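Notes for the Kumness library talk (the long version, cut if they look sleepy)

Okay, start with the power outage. Don't do the thank-yous first, do them after, everyone's still finding a chair anyway.

So, two winters ago the lights went out on our street at suppertime and stayed out until the next afternoon. And I thought I was ready! I'm the kind of person who has a drawer. You all have the drawer too, I can see it on your faces. Mine had takeout menus, a tape measure, birthday candles, the key to a bike lock I no longer own, and one flashlight that gave off a sort of brownish glow and then quit.

[pause, let them groan about their own drawers]

What I want to talk about tonight is getting a household through a day or so without power. I'm not talking about bunkers or the end of the world. I mean an ordinary ice storm in an ordinary house, with maybe a cat.

Thank-yous go in now. Seidu Amissah for booking the room and finding the projector cable. Sayaka Matsuda for reading all this through and taking out the bit about my brother-in-law's generator. (I may put it back in if there's time.)

FOOD

People panic about the fridge. A closed fridge will stay cold for about four hours, and a full freezer for a good deal longer, if you leave the door alone. That's the hard part at my house, where everyone over the age of nine opens the fridge just to think. We put a strip of painter's tape across the door now. It wouldn't stop a toddler but it does make you remember.

Keep some things in the cupboard you'd happily eat cold. I stress happily. I had bought a whole shelf of canned beets because they were on sale, and I can tell you that at nine at night in a parka you do not want a beet. Peanut butter, crackers, tinned fish, the good granola bars you hide from the kids. And a manual can opener! Go home tonight and check that you own one and that it turns.

[ask for hands: who has only an electric one?]

Barbecues and camp stoves stay outside. Outside means outside, so not in the garage with the door up, and not in the mudroom. I'm going to be a bit stern here and then go back to being nice. Carbon monoxide has no smell, and every winter somebody tries it. Have a carbon monoxide alarm with a battery in it, and test the thing.

WARMTH

Pick one room. We used to try to keep the whole house going, which meant a lot of running up and down stairs with blankets, and all of us cold in different places. Now it's the small den at the back, door shut, towel along the bottom, mattresses dragged in. The kids think it's the best thing that ever happened to them. Honest to goodness, they ask when the next one is.

Hats indoors. Wool socks. Let the taps drip if it's really cold out, and know where your main water shutoff is before you need it. Ours was behind 551 yogurt containers my husband is saving for seedlings — he counted them for me, so that's an official number.

WATER

If you're on a well, no power means no pump. I grew up in town and hadn't thought of this once in my life until we moved out here. Fill a few big jugs, write the date on them with a marker, swap them out when the clocks change. A bucket poured quickly into the toilet bowl will flush it. You'll be very popular for knowing that.

LIGHT, AND THE BATTERY TALK

I've gone off candles. They're lovely for ten minutes and then you're following a seven-year-old around with your heart in your mouth. Headlamps for everybody, hung on a hook by the back door, and one lantern for the table.

Then pick one size of battery and stick with it as much as you can. We had lights and radios that took every size going, so nothing could borrow from anything else. Now nearly everything in the kit runs on the same kind and I only have to keep track of the one box.

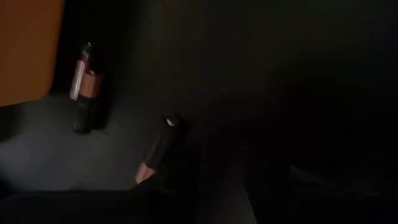
KUMNESS, July 16, 2020

I'm adding this part later, in the heat, with the fan on, and it does feel silly to be thinking about ice storms. But summer is when I do the kit now. There's time, the stores aren't picked over, and if a thunderstorm takes the lines down I'm set for that as well.

I do it at the kitchen table with a cup of tea. Everything comes out of the bin. Old batteries out of the lights, contacts checked for crust, and don't mix old ones with new ones in the same lamp. The used ones go in a jar with tape over the ends until I'm next at the depot. It takes almost two hours, mostly because I stop to read the old newspaper lining the bin.

NEIGHBOURS

Don't skip this even if you're running late! Write down the names on either side of you and a number for each. Ask who has a wood stove and who has oxygen equipment or medicine that needs to stay cold. We found out there were four households on our little stretch who had never spoken, and now there's a soup arrangement.

Finish on the soup. Then questions, then cookies. Leave the sign-up sheet for the August one by the door, and bring a pen this time.

Contact: leave a note at the Kumness library desk | © All rights reserved | Back to top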